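The Raltberg Ferry

My grandmother kept the ticket window at Raltberg for 34 years, and in all that time she never once rode the ferry across. She said she didn't need to. Everyone who went over to Jirnik came back and told her about it, usually while she was trying to count out their change, and so she knew the bakery there, and the bad step outside the post office, better than plenty of people who lived beside them.

The August I turned 10 she closed the window at noon, put on her good shoes, and bought two tickets from herself. She paid full price, too! We sat up front with a bag of plums between us, and she held my sleeve the whole way (for my sake, she said).
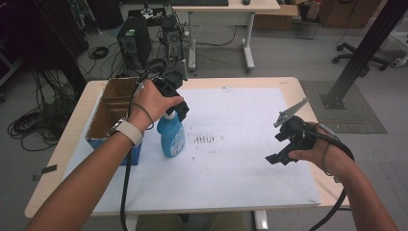
The blue bottle, and the box beside it.

On the far side she walked straight to the bakery without asking anybody the way, stepped neatly over the bad step, and ordered the poppy seed roll. She chewed it for a good long while, looking back over the water at her own little window with the shade pulled down.

"They said it was sweeter," she told me, and bought six more to take home.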